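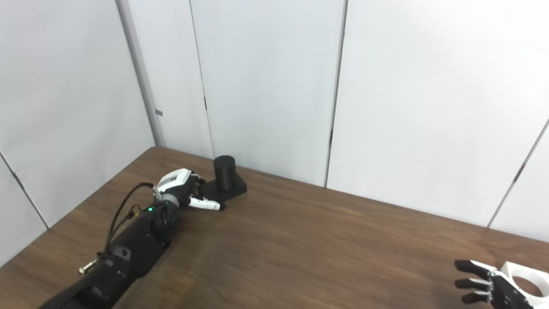 Outdoor Recreation Skills, Session 5
Sleeping Pads and Bags: Reading the Label Before You Read the Price

Instructor: Nathalie Cormier
Bring to class: your own pad if you own one, and a pencil. Pens freeze on the Monday overnight and then people borrow mine.

1. Where the cold comes from

Most students arrive believing that a warm bag makes a warm night. The bag does half the job. Whatever insulation you lie on gets squashed flat, and squashed insulation holds very little air, so your back is more or less sleeping on the ground in a nice jacket. The pad is what stands between you and the dirt. Spend accordingly.

Heat leaves you three ways that matter tonight: into the ground, into moving air, and out through your breath. Please do not try to fix the last one by burying your face in the bag. You will wake up in a small private swamp.

2. R-value

R-value measures how well a pad resists heat flow. Higher is warmer. Values add when you stack pads, so a foam pad rated 2 under an air pad rated 5 gives you 7. This is the only arithmetic in the course and it is on the final.

Rough guide for an average sleeper:
Summer, low elevation: 2
Spring and fall: 3 to 4
Frozen ground: 5 and up
Snow: 7 if you can carry it, and a talk with me first if you can't

Cold sleepers should go up one step. You know who you are, and so does everyone who has shared a tent with you.

3. Foam, self-inflating, air

Closed-cell foam cannot leak, doubles as a seat, and is about as comfortable as it looks. Self-inflating pads are a compromise: heavier, softer, and slower to inflate than the name suggests. Expect to finish the job by mouth. Air pads pack small and sleep well until they meet a thorn.

We use three pads in the lab: the Kavside foam, the Kosis self-inflating and the Plollerance air pad. The Plollerance is the most comfortable of them and sounds like a bag of chips each time you roll over. Songül Altıntaş, who runs the gear room, will sign them out to you. Return them dry, with the valve open. She checks.

4. Bag ratings

Bags tested to the usual standard carry a comfort number and a lower limit. Comfort is where a cold sleeper can relax. The lower limit is where a warm sleeper, curled up, gets through the night without shivering too hard. Guess which one goes on the hangtag in large type.

Shop by the comfort number. If the label gives a single temperature with no explanation, assume it is the brave one.

Down loses most of its loft when soaked. Synthetic fill keeps some warmth when damp and takes up more of your pack. Store either kind loose. A bag left in its stuff sack all winter comes out nearly as thick as a bath towel.

5. Before next session

Read the MacPherson handout on site selection. Nathalie's copy has coffee on page 2; yours should be legible.

Write down the R-value of your own pad. If there is no number on it, try the maker's website, then write down your best guess and what you based it on. "It was blue" has been submitted before and did not receive credit.

Field check is 70 points. Wear the hat.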